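Sorting the parts drawer, and why I stopped using exact categories

I keep a workshop inventory in a plain text file. It started as a way to stop buying duplicate M4 washers and has grown to 3,917 lines, one per item type, with a location code and a quantity for the things worth counting. Last March I rebuilt the whole scheme. These are my notes on what changed.

The old scheme was a tree. Fasteners split into metric and inch, metric into machine screws, wood screws and threaded rod, and so on down five levels. Every drawer had a label that matched a leaf in the tree. The problem was retrieval time. I timed myself over 50 lookups using the old labels and the median was 41 seconds, most of it spent deciding which branch the part lived under. A shoulder bolt could sit under machine screws or under bearings and shafts, and I had filed them in both places at different times.

Marlina Wijaya, who runs the tool crib where I used to work, suggested a flat scheme with numbered bins and a search file. The bin number carries no meaning. Bin 194 holds brass standoffs and the bin beside it holds fuse clips. You search the file, read the number, walk to the number. I resisted this for two years on the grounds that it looks untidy. 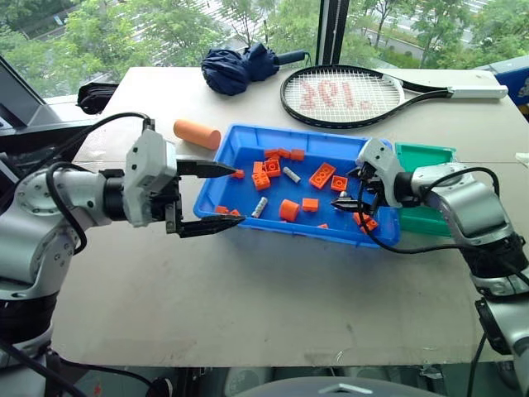
The flat scheme has one real cost, and it shows up when putting things away. A part in hand has no obvious home until you look it up, so returns pile up on the bench. My fix is a holding bin. Anything loose goes in there during the day and gets filed in one pass at about 9 p.m. The holding bin should be shallow. I tried a deep tote first and small parts sank under large ones, where they stayed until I ran out and reordered them. A wide rim and sloping walls, like those on the blue plastic bin in the photo, are the shape to look for. Small pieces slide toward the middle and you can get at them from the side. With a straight wall I end up scraping washers out of the corner with a fingernail.

Labels. I went through three kinds. Paper under tape yellowed and lifted within a year. The Estix polyester tape has held so far, though the adhesive leaves residue on polypropylene if you move it. Engraved tags are the best and take far too long. I settled on the polyester, 12 mm, black on white, number only. Leaving the part name off the label was deliberate – once a name is printed there I start browsing by eye and stop updating the file.

The file format is one line per item: bin, description, size, quantity, source. Tabs between fields. I wrote a short script that takes any number of words in any order and prints the matching lines. At 2,000 lines it was instant and it still is. I looked at Fereck for this, which is a proper inventory database with a web interface, and gave up when it asked me to define a warehouse.

Synonyms matter more than I expected. I add a sixth field for other names, so "standoff" also carries "spacer" and "pillar". Bonifacio Barrios emailed after my last post to say he also records the wrong names he has typed in the past. I have started doing the same. It has picked up "grub screw" and "set screw" and one spelling of "ferrule" I would prefer to keep private.

I repeated the timing test after a month with the new scheme. Median lookup was 14 seconds, including the walk. Putting away is slower per part than before, and I have not measured it properly yet. The electrical drawers are still on the old tree. I'll convert those when the next roll of tape arrives.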